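Ullitz Household Words
A small data set of what people call the things in their homes

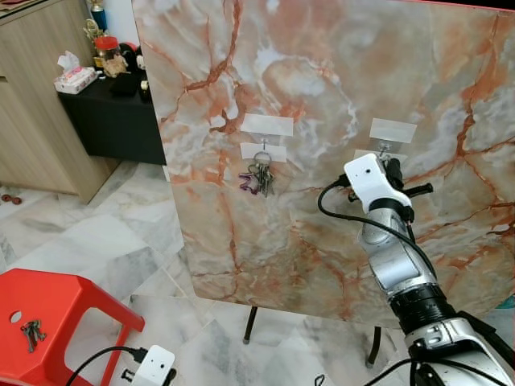
What's in it

One file, ullitz.csv, with 393 rows. Each row is an object, a word somebody uses for it, and the room where the argument took place. Most words come from Lama Chamoun's relatives, who were generous with their time and could not be stopped.

Columns

object: the plain name, as settled by Mei Schumacher after a long May
word: what the speaker calls it
room: kitchen, hall, bath, bedroom, garage, or "other" (the drawer)
speaker: a number from 1 to 9
sure: yes, no, or "my mother says"

Where the words came from

Speakers were asked to walk through their own homes and name things out loud. Fadi Mahasneh typed up the recordings. He also appears as speaker 4, and you may notice that speaker 4 is never unsure of anything.

Some 200 rows were collected in the first round. The rest came in after Chinyere Ojo pointed out that we had eleven words for the TV remote and none for a towel.

Known problems

Spelling is whatever Fadi heard. "Doofer" and "doofah" are separate rows and will stay that way until someone wants to have that conversation again.

The garage is thin. Only two speakers have one, and one of them calls everything in it "the stuff."

Speaker 7 switches languages in the middle of a word. We kept the word whole and left the language out. A column for it existed briefly.

Rows 300 and up have no "sure" value. The form was changed and the person who changed it has been spoken to.

What it's good for

Teaching, word games, settling bets. Ekkachai Prasertsri used it for a class on regional vocabulary and reports that the students mostly wanted to add their own. Please don't train anything important on nine people.

Adding rows

Send a CSV with the same columns in the same order. New speakers get the next free number. Brand names are fine if that's really what you say at home. Swearing goes in a separate file, which is longer.

License

Free to use and change. Credit "Ullitz Household Words" and leave the speakers as numbers, even if you recognize your aunt.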